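Adult league forfeited a goalie mid-season: does the emergency goalie's record count toward playoff eligibility?
Posted in: Hockey > Rec and Adult Leagues > Rules and Scheduling

Zevbridge
posted 26/04/2018

I keep the stats for a C-level adult league. 22 games per team, top four qualify, goalies have to appear in a minimum number of regular season games to be playoff eligible. Our rulebook says "appear in no fewer than eight games for the club." It doesn't define "appear" and it doesn't define "for the club."

Situation. One team lost its rostered goalie to a knee injury in game nine. From that point they used a rental goalie from the league sub list. He played seven full games. In an eighth game he was dressed and on the bench for the first two periods, then went in with more than 80 seconds left in the third after the other sub took a shot off the collarbone. He faced no shots. The team finished third and wants to use him in the playoffs. The fourth-place team, who would draw them in the semifinal if the seeding tiebreak goes a certain way, has objected on two points:

1. He was a sub and never signed to the roster, so none of the games were "for the club."
2. Even if they were, a relief appearance with no shots faced is not a game.

The scoresheet software credits him with eight GP. It credits GP to any goalie with nonzero time on ice. The printed scoresheet, signed by both captains and the referee, lists him as the backup and has the goalie change written in the margin with the time.

Which document governs, and is there a usual reading of "appear"? I'd rather settle this on wording than on who complains the loudest. Playoffs start in nine days.

Gralska

Take the two objections separately, because they have different answers.

On "appear." In hockey statistics a goaltender is credited with a game played if he is on the ice for any part of the game. Dressing as backup and not entering is not a game played. Shots faced are irrelevant to GP. They matter for save percentage, which in his case has no value for that night, and minutes matter for goals against average. If your rulebook wanted a minutes threshold it would need to say so. Some leagues do write it that way ("at least half of regulation" or "minimum 600 minutes for the season"), precisely to close the gap you have run into. Yours didn't. By the ordinary meaning he appeared in eight.

On the time of the goalie change: check that the clock time in the margin agrees with the software entry. If the scorekeeper's clock counts down and the software counts up, these get entered backward fairly often. You could find he is shown with 18 and a half minutes instead of 80-some seconds. It won't change GP but you want the record right before anyone asks for it.

On "for the club." This is the harder one. Look for three things in your rules:

- Whether the sub list section says subs are "temporarily rostered" or "not rostered." If it says temporarily rostered, objection one is finished.
- Whether there is a roster freeze date, and whether he was added before it. A goalie who plays seven or eight games and is never added is usually an oversight by the team rep. Many leagues allow a late goalie addition for documented injury even after the freeze.
- Whether goalies are exempt from the sub rules. It's common for the skater and goalie provisions to be separate, with the goalie one buried at the back.

As to which document governs: the signed sheet, unless your rules say otherwise. The software is a transcription of it. Here they agree that he entered the game, so you don't have a conflict to resolve.

I would rule him eligible on appearances and reserve the roster question until you have read the sub section. Put the ruling in writing to both reps on the same day. Then amend the wording in September before registration closes.

Masri

He's a sub. Subs don't play in playoffs. Every league I have played in, that was the rule. If they wanted him they should have paid his fee and put him on the team back when the first guy got hurt. Ask for the paper and if his name isn't on the roster you have your answer.

Also eight games is way too low for 22.

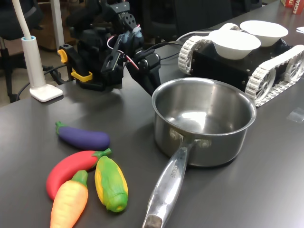 Desk in the back room, tracked robot, pot and toy vegetables.

Stovham

Mostly agree with Gralska, with one correction and one addition.

The correction: I would not treat the signed sheet as automatically controlling. The signatures normally attest to the final score and the penalties. Most captains don't read the goalie line. If your rules have a correction window (ours is 72 hours after the game), then whatever stood at the close of the window is the record, errors included. Reopening one sheet in April means you have to be willing to reopen all of them.

The addition is about the tiebreak. You mention the fourth-place team only draws them if seeding falls a certain way. Decide eligibility before the seeding is posted. If you rule afterward, whichever side loses will argue that the bracket drove the decision, and there's no good reply to that.

We had close to the same case a few years ago. The fix was one sentence, proposed by Baltasar Manzano, who ran our officials at the time: "A goaltender appears in a game when he or she is on the ice during play, and a substitute goaltender's appearances count for the club he or she plays for once added to that club's roster." It made the earlier games count retroactively on signing, which was the part people had been fighting over. It is now rule 15.19 in our book, filed as amendment 1519. No disputes on that point after that, though we have had several about the definition of "added."

Zevbridge

Read the sub section. Goalie subs are "temporarily rostered for the game or games in which they dress." So that covers objection one, I think, unless "temporarily" is taken to mean he stops being rostered once the season ends. The freeze date has an injury exception for goalies, and it requires a doctor's note from the injured player. I've asked their rep for the note.

The clock time was entered backward, as Gralska guessed. Our correction window is five days and it closed, so the bad figure stays and I've added a footnote. Ruling goes to both reps before the seeding is posted.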